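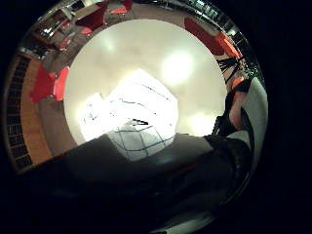

Maya Twal wrote that her hand path came out fine for the first half of every take and then jumped sideways, and she wanted to know if she had to record the whole set again.

Print this page | E-mail this page

Home Guides Faults Downloads Contact

Search this site Enter keywords Go

Hand tracking jumps in the middle of a take: finding the cause

In most cases you can keep a good part of the set. A jump in the hand path is usually one of three faults, and they can be told apart with the files you already have. This guide covers a glove with a marker block on the back, a wide-angle camera at the hand and one fixed camera beside the table. The menu names are from Zaviveo. Other software will have the same things under other names.

Stop any playback on the arm before you start. A path with a jump in it must not be sent to a robot. The arm will try to cover the gap in a single step, and ours hit its own stand in December doing exactly that. Nobody was near it, but the wrist joint had to go back to Wieser.

1. Find the first bad frame

Open the take and switch on the speed graph. A real hand gives low, rounded hills. A tracking jump is one thin spike, often with a flat stretch just before it. Write down the frame number where the flat stretch begins, not where the spike is. In the take I used for this page the flat part began at frame 800 and the spike came 70 frames later.

2. Look at what the hand camera had to work with

Go to that frame in the hand camera file. The tracker needs corners and edges that stay put in the room. Chair legs, shelves and window bars are good. A plain shiny table is bad, and reflections of lamps are worse, as they slide across the surface when the hand moves and the tracker takes them for fixed points.

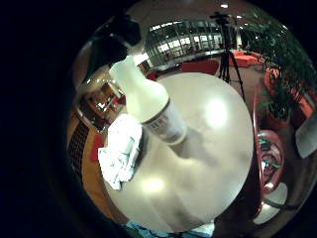 Glare on the tabletop, upper right and lower left.

If there are bright patches on the table at your bad frame, turn on "Show points" and see if any are sitting on the glare. Five or six are enough to pull the path off. Draw a mask over the tabletop and run the solve again from the start of the take. Do not start it from the bad frame, or the error is carried over.

Check the other direction too. When the hand turns over and the lens faces upwards, a bright ceiling panel can wash out most of the picture. The mask won't help with that. Lower the exposure limit to 400 for the next session and have the person doing the task keep the wrist turned down between moves.

3. Look for the object in front of the lens

A large, pale object held close to the lens does the same damage as a blank wall. The tracker may also decide that the object is standing still and that the room is moving. You get a path that looks smooth and is completely wrong, with a spike only when the object is put down.

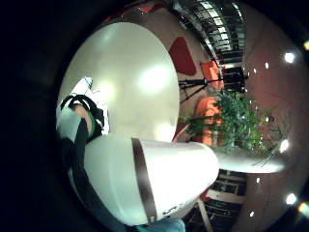
One reader asked whether the solve could simply ignore anything white. It can't, at least in the version we run, and I wouldn't want it to - half of the useful edges at the Skurevard site are white against something dark.

What does work is the depth limit. Set the near limit so that points closer than a forearm's length are thrown out, then solve again. If the software drops below its minimum number of points, it will mark those frames red. Leave them red. Filling them in by hand makes a nice curve that nobody's hand ever followed, and you will not find it again later.

4. Compare with the fixed camera

The fixed camera is your second opinion. Load it next to the hand camera, go to the same frame and check that both marker squares are found. 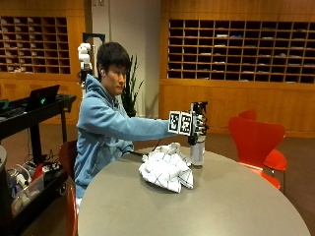

Marker block on the back of the glove, from the fixed camera.

Squares found, path still jumping: the fault is in the hand camera solve. Go back to steps 2 and 3.

Squares lost at the same frame: check for a sleeve over the block, glare on the print, or a wrist turned away. Reprint on matt paper if the squares shine.

Squares found but drifting slowly against the hand: the block is loose. Tighten it and calibrate again. Takes recorded with a loose block can't be saved, and I have tried.

While you have the fixed view open, look at the cable as well. A glove cable caught under the other arm can pull at the plug, and the finger readings will drop out for a moment. That shows up as fingers snapping open while the hand path stays clean. It's a separate fault, so log it separately.

5. Before anything goes back to the arm

Play the new path on screen at full speed, with the joint speed warning on. Then run it on the arm at the slowest setting with nothing on the table and one person at the stop button. The Werneo controller keeps the last speed used, so check the dial even if you set it yesterday.

For Maya's set, the mask alone fixed the wiping takes. The bottle takes needed the depth limit, and she recorded two of them again.

Last changed April 4, 2024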